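# Folding T-shirts on a table

A bed is too soft and a bare tabletop is too slick. Folding goes faster on a flat surface with a little grip. Felt works well, and so does an old wool blanket pulled tight and tucked under at the corners. Brush it off before you start, or dark shirts will pick up lint.

Don't fold straight from the pile. Take one shirt, drop it on the table and find the collar first. If there's a printed label inside the neck, look for that. It tells you which side is the back, and once the back is settled the rest of the shirt sorts itself out quickly.

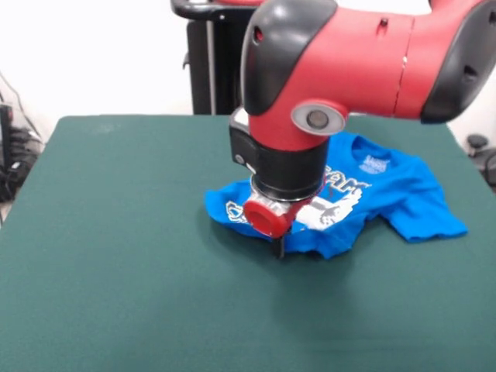

*A crumpled blue T-shirt, with the label showing inside the collar.*

Pick the shirt up by both shoulder seams and give it one hard shake. Lay it face down with the collar away from you. Smooth from the middle out to the sides with a flat hand, then pull the hem toward you until the side seams run straight.

1. Fold one side in to the middle, with the sleeve turned back on itself.
2. Do the same on the other side. The edges should meet or overlap slightly.
3. Bring the hem up to just below the collar.
4. Fold in half again, or in thirds for a shallow drawer.

Shirts with a large print on the front are better folded in thirds. A sharp crease through the same part of the print every week will crack it in time. Never iron over a print. Turn the shirt inside out or put a thin dish towel on top.

Cathal Daly wrote in to say he keeps a cutting mat under his blanket and uses its edge as a guide for the side folds. A piece of stiff cardboard does the same job. Cut it a little narrower than you want the finished stack and slide it out before the last fold.

Shirts that have sat in the basket overnight can be misted lightly with water and smoothed by hand. Let them dry flat before they go in the drawer.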